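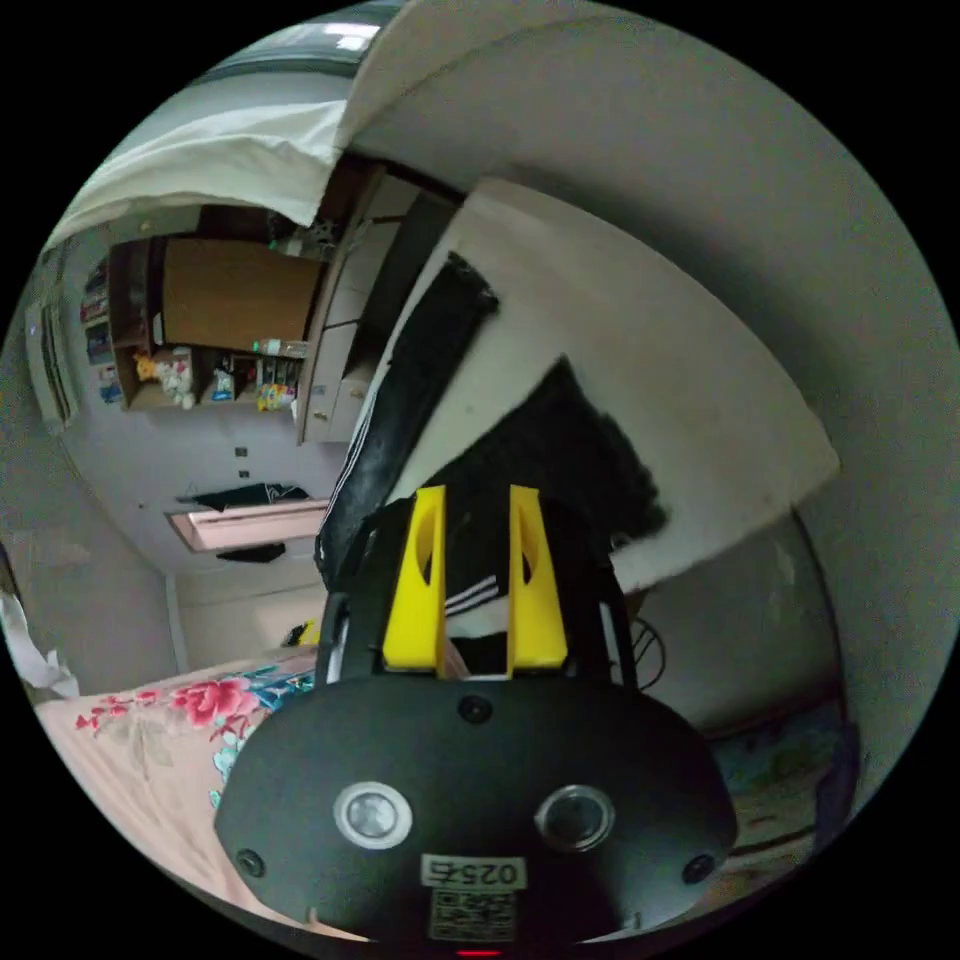
Dark clothes, hanging up

How to get musty smell out of stored clothes

Quick one because people keep asking. Works on coats, black jeans, sweaters, anything thats been shut in a closet since October. Not for leather or silk – take those to a cleaner.

What you need
White vinegar, plain, the cheap kind
Baking soda
Spray bottle
Hangers, wide ones if you have them
A fan

Step 1. Everything out of the closet. All of it. Clothes you leave in there will just stink up the rest again.

Step 2. Sniff test. Sort into bad and not so bad. Check pockets while your at it.

Step 3. Not so bad pile – hang it up with gaps between, fan on low, window open if it's dry out. Leave 9 hours or overnight. Most of it will be fine after this.

Step 4. Bad pile goes in the wash. Cold water, normal detergent, cup of vinegar in the rinse. Dark stuff inside out. Don't mix vinegar with bleach, ever. No fabric softener, it coats the fibers and holds the smell in.

Step 5. Can't be washed? Half vinegar, half water in the spray bottle. Mist the lining, armpits, collar. Test a hidden spot first. Light mist, not soaked. Vinegar smell goes when it dries.

Step 6. The closet. Wipe walls, shelf and rod with the same mix. Let it dry all the way, door open. Then an open box of baking soda on the floor, swap it every 4 weeks.

Step 7. Put stuff back dry. Really dry. Feel the seams and the waistbands, thats where damp hides.

If it comes back
Probably the wall. Outside walls get cold and sweat in winter. Pull everything a couple inches off it. Black spots = mold, seperate problem, find where the water's coming from first.

Updated 1/11/20 – Chie Kudo wrote in to say cheap vodka works in the spray bottle too, straight, no water. Tried it on a wool coat. Fine, dries quicker than the vinegar. Costs more.

Next: moth holes, and which ones are worth fixing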